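We use cookies to remember your language setting and to count page visits. Accept / Manage preferences

Bedside Tasks, Wrist View: Gallery

Posted 2 January 2022 by the Skurar teleoperation group

The Skurar set is a collection of household manipulation tasks recorded under direct human control. An operator drives the arm, the arm does the task, and every joint angle, finger position and wrist image is written to disk on a common clock. The bedroom portion was recorded at the Itovthorpe site in August and contains 3691 accepted episodes out of 4000 attempted. Rejected episodes are kept in a separate archive with a reason code.

This page covers the bedside tasks: the drawer, and handling of the remote control. Selected wrist views follow, with notes on procedure for anyone planning to record a compatible set.

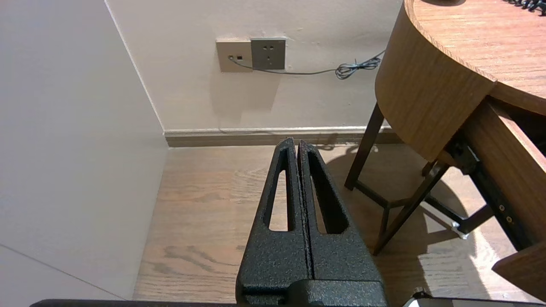 Wrist view, fingers closed, drawer open. The left finger cutout is clear of the floor pattern behind it only in contrast, a point to check before any color-based segmentation.

Episodes may begin with the fingers open or closed. The starting state is logged in the header and should be read from there. Early versions of the Kaczorowski loader assumed open fingers at frame zero and shifted the whole aperture channel when the assumption failed. Version 2 of the loader reads the header.

Drawer episodes are demonstrated in two ways. In the first, the operator works from the leader arm and watches the wrist feed only. In the second, the operator holds the follower arm directly with gravity compensation on and moves it through the task — slower to record, but with smoother contact phases. The mode is stored per episode. We do not recommend mixing the two in one training split without a mode flag.

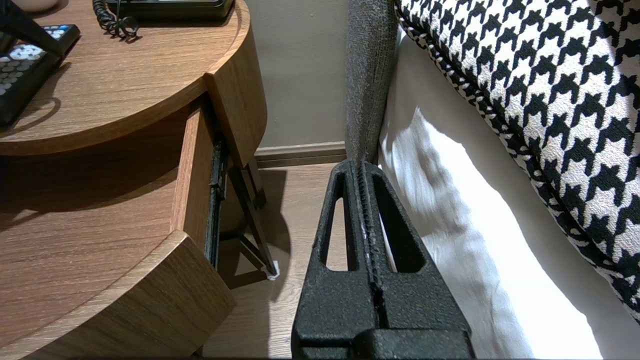

Approach direction matters more than approach speed. Operators were told to keep the wrist level until the fingers had passed the edge of the furniture, then rotate. Demonstrations in which rotation and translation overlap near an edge are valid, but policies trained on them alone tended to clip the edge in our tests.

Pauses are left in. An operator who stops to reconsider produces a run of near-identical frames, and trimming these is up to the user. The Drernodum tools include a velocity threshold filter for this purpose. The default is conservative.
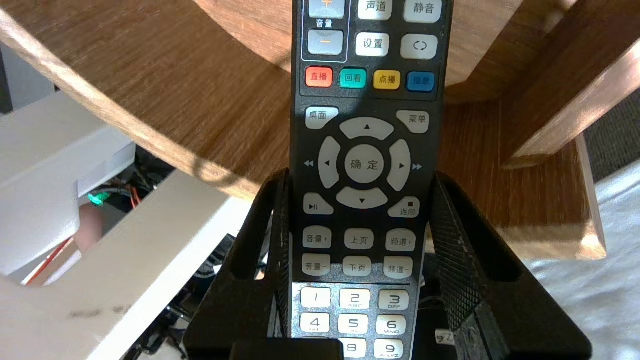
Grip force is commanded by the operator through a spring-loaded trigger and is not measured at the fingertips. The recorded value is motor current, filtered at 76 Hz. It is adequate for detecting contact onset and release. It is not adequate for estimating force on thin or compliant objects — use it as an event signal.

Calibration files for the wrist camera are stored alongside each session. Apply the file from the same session, as the mount was removed and refitted between sessions.

Recent items
Drernodum tools: changes to the velocity filter
Leader arm trigger, spring replacement procedure
Kaczorowski loader, version 2 notes
Itovthorpe kitchen tasks: gallery
Reason codes for rejected episodes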